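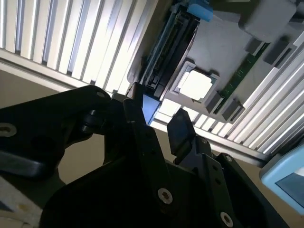 Brellholm adds second print of Promiser

Promiser, the first feature from director Carla Abou Jaoude, returns to the Brellholm for a second run in October. The theatre has 172 seats and the earlier screenings sold out. The new print runs 100 minutes and restores the ferry sequence, which the distributor, Plotard, had trimmed for the festival version.

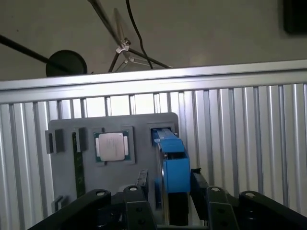
Colour timing was redone by King-fai Liao, who favoured a cooler grey in the harbour interiors — a visible departure from the festival copy. Aspect ratio and sound mix are unchanged. Subtitles have been re-spaced for the longer cut.

Members may book 2 tickets each at the box office. Quote code 405 for the member price.

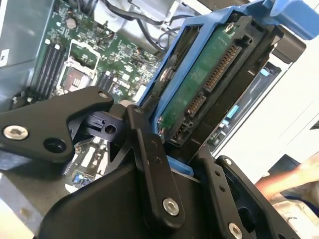 Gripper holding a blue hard drive caddy at an open desktop chassis.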